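Wiltton Paired-Grip Demonstration Set
Research edition, for labs training two-handed manipulation policies

Overview
The set is a pair of hand-held grippers and a method for using them. The method is the part people skip, so it is printed on the inside of the lid. One person takes a gripper in each hand and tidies a real room, at a normal pace, without talking to the equipment. The footage becomes training data. The room, as a bonus, becomes tidier.

What the method is for
Most two-arm datasets are recorded on a bench, with blocks. Policies trained on them are very good at benches. Ghazala Malik's group at Jullside wanted to know how much of the trouble in bedrooms came from the objects and how much from the clutter behind them, so the collection protocol keeps the bed, the blankets and the toys in view and asks the operator to leave them alone until their turn comes.

The February collection kept 782 episodes out of 868. Rejected episodes were mostly cases where one gripper did all the work and the other went along for moral support.
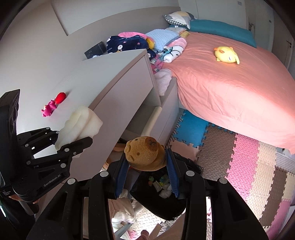
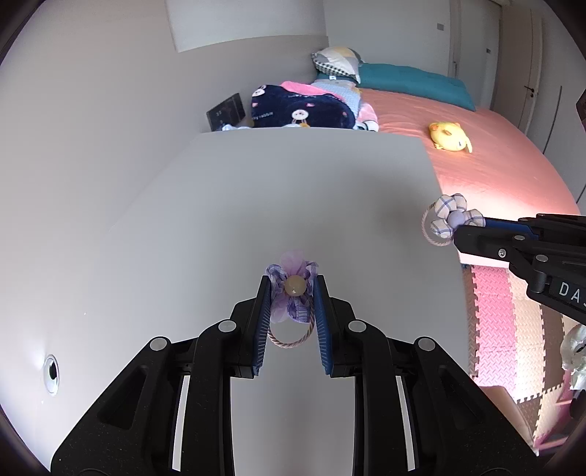
Small soft items, ribbed finger pads, and the same yellow chick on the bed in both.

Findings so far
Soft goods are harder than they look. A sponge forgives a bad approach angle. A hair tie with a fabric flower does not, and its elastic loop goes wherever it likes. Policies trained with both grippers' views picked the flower as the grasp point more often than the loop — a preference Sinan Tuncer would like credited to the method and Rūta Ots credits to the flower being bigger.

Releasing over an open bag is still the weakest skill. The policy tends to hover, as if reconsidering.

In the set
Paired grippers, left and right
Spare finger pads, 4
Charging leads, 2
Protocol booklet, revised by Ott Dzene, with the jokes removed

Not in the set
A messy room. Labs have so far been able to source their own.

Ordering
Loan sets go out through the Dritmont desk. Tell us which room you plan to record in and who will be holding the grippers. Returned sets should come back with the pads brushed clean.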